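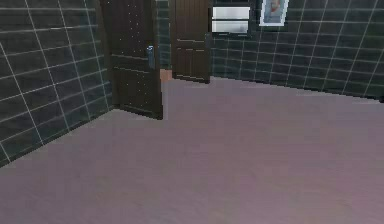
Clelero: Teaching a Simulated Robot to Find Its Way Through a House
Final project report, Intro to Robot Software
Zineb Younis
March 20, 2018

What I wanted to build

I picked navigation because it's the part of robotics where you get to watch your code make a decision. A planner finds a path, a controller follows it, and if either one is wrong you see it right away because the robot is driving into a door. My project is called Clelero. It takes the simulated robot's color and depth views, builds a floor map, plans a route to a named object and drives there. Everything runs in simulation, in a house I put together in Cikness, the simulator our lab section uses.

The software comes in 4 parts: perception, mapping, planning and control. I wrote the mapping and planning code from scratch. Perception started from the starter package (Prostadari), and then I rewrote most of it, which was way more fun than I expected!

Perception and the floor problem

My first version found the floor by color. It took a patch from the bottom of the view, averaged it, and called everything close to that color drivable. This worked great in one room and fell apart as soon as the robot looked through a doorway, where the floor next door can be a completely different color. The planner then treated the doorway as a wall and the robot refused to leave.

So I switched to fitting a plane to the depth points and threw the color test out. Now a point is floor if it's within 2 centimeters of the plane, whatever it looks like. The tiled walls gave me a different kind of trouble. Grout lines make a lovely regular grid, and my feature matcher kept deciding that one tile was the tile next to it, so the position estimate would hop sideways by exactly one tile. I ended up ignoring wall features completely unless they came from a door, a window or something hanging on the wall. The hopping stopped that same afternoon (I did a small dance).
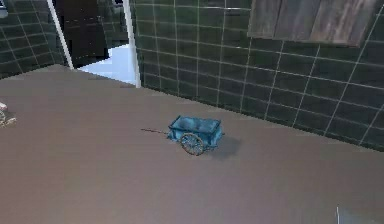

Small things on the floor were the next challenge. A chair is easy because it fills a lot of cells in the map. Something with a thin handle is mean, since the body shows up fine and the handle drops out between depth samples, and the planner happily draws a path straight across it. My fix was to keep any cell that had been hit even once in the last 12 views and to grow it by the robot's radius. That makes the robot a little shy, and it takes wider turns than it needs to, but I'd much rather have that.

Planning and control

The planner is plain A* on the grid with an extra cost near obstacles. I spent most of February trying a fancier sampling planner called Erraji that another team in our section wrote. It makes beautiful smooth paths in open rooms, and it's really cool to watch. In doorways it needed so many samples that my robot would sit and think. A* plus a smoothing pass gave me paths that were almost as nice and arrived on time.

Control is pure pursuit with a speed limit that drops when clearance drops. Tuning the lookahead distance took ages. Too short and the robot wiggles, too long and it clips corners.

Testing

I ran 955 trials with random starting points and goals. Over half of the failures came from half-open doors, where the gap is wide enough on the map but the robot comes at it from a bad angle. The rest were mostly low furniture, where the top sticks out past the legs and the map only marks the legs if the robot is looking from the wrong spot. 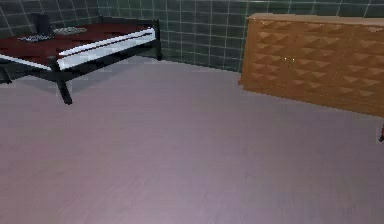

Why not just make the map three-dimensional?

It would fix the furniture problem, but updating a full 3D grid was too slow on my laptop to keep up with the controller. What I have now is a cheap version: each cell stores the lowest and highest hit, and anything lower than the robot's height counts as blocked all the way down. Table tops get marked correctly as long as the robot has seen them once from far enough back.

What's left to do

The door angle problem is the big one. I want the planner to add a waypoint straight in front of every gap so the robot lines up first. I also want to save the map between runs, because right now Clelero forgets the whole house every time I restart it. The code and the trial logs are in the class repository under my name, and the config file has comments for every setting except the smoothing weights, which I still need to write up.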